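발표자 노트: 공유 작업실에서 두 팔 로봇 만들기

발표 시간 30분, 질문은 끝나고 받음. 물 한 병 챙길 것.

1. 인사와 소개

안녕하세요. 저는 공유 작업실 플리테라흐(Pliterach)에서 취미로 로봇을 만들고 있습니다. 본업은 사무기기 유지보수입니다. 로봇 쪽 학위는 없고, 납땜과 3D 프린터는 작업실에 와서 배웠습니다.

오늘 이야기할 기계의 이름은 트레버(Trevor)입니다. 팔 두 개가 레일 하나에 올라간 탁상형 로봇입니다. 같이 만든 사람은 Hywel Rees, Branwen Gape, 그리고 소프트웨어를 맡은 Oduor Kimaro입니다. Tudur Samuel은 프레임 절단을 도와줬습니다.

(여기서 손 들어 보라고 하기: 집에서 로봇 팔을 조립해 본 분?)

2. 왜 팔이 두 개인가

처음 계획은 팔 하나였습니다. 한 팔로 컵을 집어서 옮기는 것까지는 금방 됐습니다. 그런데 지퍼가 달린 케이스를 열려고 하니 막혔습니다. 케이스가 통째로 끌려옵니다. 바닥에 테이프로 붙이면 열리기는 하는데, 집에서 쓰는 물건을 전부 테이프로 붙여 놓을 수는 없습니다.

그래서 한쪽 팔이 잡고 다른 쪽 팔이 당기는 구조로 바꿨습니다. 부품값은 두 배가 넘게 들었습니다. 전원과 배선을 다시 해야 했고, 프레임도 새로 잘랐습니다. 지금 다시 하라면 처음부터 두 팔로 설계하겠습니다.

3. 프레임과 작업면

베이스는 검은 평판이고, 그 아래를 은색 프로파일이 받칩니다. 두 팔의 밑동이 평판 양쪽 끝에 볼트로 고정됩니다. 7월에 처음 조립했을 때는 평판 없이 프로파일에 바로 달았는데, 팔을 빨리 움직이면 밑동이 조금씩 돌아갔습니다. 평판을 넣고 나서 그 문제는 없어졌습니다.

작업면은 회색이고 삼면에 밝은색 벽을 세웠습니다. 벽의 목적은 두 가지입니다. 물건이 밖으로 굴러 나가지 않게 하는 것, 그리고 카메라 배경을 단순하게 만드는 것. 작업실에는 늘 사람이 지나다녀서 벽이 없을 때는 인식 결과가 자꾸 흔들렸습니다.

모서리 기둥은 금속입니다. 처음에는 합판 조각으로 대충 이었는데 벽이 기울어서 Tudur가 기둥을 잘라 줬습니다. 직각을 맞추려고 하지 말고 벽을 바깥으로 벌려 두라고 한 것도 Tudur입니다. 팔꿈치가 벽에 덜 부딪힙니다.

케이블은 보라색입니다. 특별한 이유는 없고 작업실 서랍에 남아 있던 색입니다. 관절 옆에 바짝 묶지 말고 고리를 크게 남겨 두세요. 저희는 처음에 깔끔하게 묶었다가 손목 쪽 커넥터를 하나 뽑아 먹었습니다.
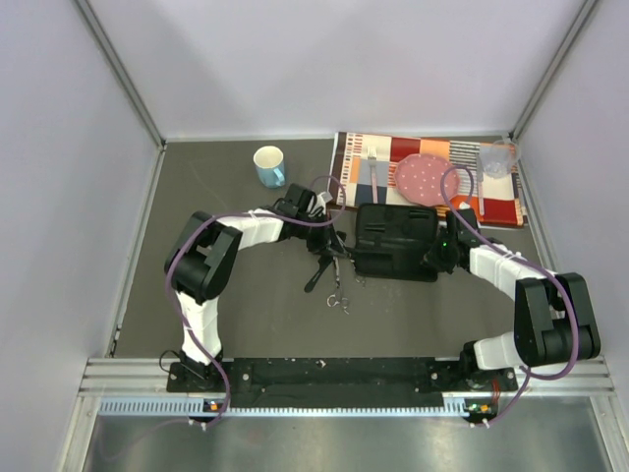 과제는 두 종류입니다. 하나는 식탁 차리기, 다른 하나는 도구 정리입니다. 식탁 차리기는 매트 위에 접시, 포크, 나이프, 컵을 놓는 일입니다. 도구 정리는 가위 같은 작은 물건을 케이스에 넣는 일입니다. 원래는 따로따로 하려고 했는데 Branwen이 한꺼번에 올려놓자고 했습니다. 실제 식탁이나 책상에는 관계없는 물건이 섞여 있다는 이유였습니다.

섞어 놓으면 확실히 어렵습니다. 특히 투명한 컵이 힘듭니다. 배경과 구분이 잘 안 되고, 조명 각도를 바꾸면 위치 추정이 달라집니다. 머그는 손잡이 방향만 알면 훨씬 쉽습니다.

(시간 확인. 여기까지 10분 안에 끝내기.)

4. 조종과 기록

트레버는 사람이 먼저 조종하고, 그 움직임을 기록해서 학습시킵니다. 조종 장치는 Oduor가 따로 만든 작은 팔 한 쌍입니다. 사람이 작은 팔을 움직이면 큰 팔이 따라갑니다. 기록 프로그램은 룰릭(Rullik)이라고 부르고, 저희 넷이 쓰려고 만든 것이라 설명서가 거의 없습니다.

지금까지 쓸 만한 기록은 118개입니다. 버린 것이 더 많습니다. 버린 이유는 주로 조종하는 사람이 망설였기 때문입니다. 중간에 멈춰서 생각하면 로봇도 그 자리에서 멈추는 법을 배웁니다. 그래서 규칙을 정했습니다. 시작 전에 순서를 소리 내어 말해 보고, 틀렸으면 고치려 하지 말고 처음부터 다시 합니다.

한 사람이 연속으로 하는 횟수는 5회로 제한했습니다. 그 이상 하면 동작이 거칠어집니다. Hywel은 더 할 수 있다고 하지만 기록을 보면 그렇지 않습니다.

5. 손끝에서 보는 카메라

위에서 보는 카메라만으로는 부족했습니다. 팔이 물건 위로 가면 정작 집어야 할 것이 가려집니다. 그래서 그리퍼 쪽에 작은 카메라를 달았습니다. 손가락과 물건이 같이 들어오니 잡기 직전의 위치를 맞추기가 쉬워졌습니다.

단점도 있습니다. 손가락이 화면 아래쪽을 많이 차지합니다. 가까운 것은 초점이 흐립니다. 금속 표면은 빛을 받으면 밝은 줄과 어두운 줄로 갈라져서 윤곽을 찾기 어렵습니다. 검은 빗은 회색 바닥에서 잘 보이는데, 검은 케이스 안쪽의 검은 고무 밴드는 사람이 봐도 어디가 구멍인지 헷갈립니다.

케이스 안쪽 밴드에 도구를 끼우는 일은 아직 믿고 맡길 수준이 아닙니다. 밴드를 살짝 들어 올린 채로 다른 손이 밀어 넣어야 하는데, 그리퍼 손가락이 두꺼워서 밴드를 들기 어렵습니다. 끝이 얇은 손가락을 출력해 봤더니 이번에는 무거운 것을 집을 때 휘었습니다. 세 번째 모양을 준비하고 있습니다.

카메라 노출은 자동으로 두지 마세요. 흰 벽이 화면에 들어오는 순간 나머지가 어두워집니다. 저희는 벽이 조금 날아가더라도 작업면이 잘 보이는 값에 고정했습니다.
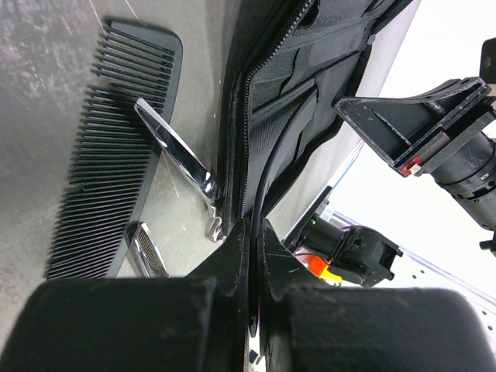 6. 비용과 부품

모터와 제어 보드는 그라디아(Gradia)에서 한꺼번에 주문했습니다. 같은 모터를 나눠서 사면 펌웨어 버전이 달라질 수 있습니다. 저희는 3개를 나중에 따로 샀다가 하루 저녁을 펌웨어 맞추는 데 썼습니다.

프레임 재료는 작업실에 있던 것을 많이 썼고, 볼트는 새로 샀습니다. 볼트는 아끼지 마세요. 중고 볼트는 머리가 뭉개져서 나중에 빼지 못합니다.

여분으로 꼭 사 둘 것은 손목 커넥터와 그리퍼용 서보입니다. 가장 자주 나가는 부품입니다.

7. 안전

팔이 작아도 손가락이 끼면 아픕니다. 비상 정지 스위치는 조종하는 사람과 옆에서 보는 사람이 모두 닿는 곳에 둡니다. 전원이 켜져 있는 동안에는 벽 안쪽으로 손을 넣지 않습니다. 물건을 다시 놓을 때도 전원을 먼저 내립니다. 번거롭지만 전원을 내리면 팔이 아래로 처지니까 미리 접어 두는 자세를 만들어 두었습니다.

8. 다음에 할 일

먼저 손가락 모양을 확정합니다. 그다음 Oduor가 룰릭의 저장 형식을 정리합니다. 공개하고 싶다는 분이 계셔서 설명서도 쓰기 시작했습니다. 초안은 Tumaini Rugemalira가 읽고 고쳐 주고 있습니다.

도면은 작업실 공용 폴더에 있습니다. 필요한 분은 발표 끝나고 저에게 말씀해 주세요. 벽 치수는 도면과 실물이 조금 다르니 그대로 자르지 마시고 저희 것을 재서 가져가시면 됩니다.

(질문 받기. 모터 가격을 물으면 주문서 화면을 띄울 것.)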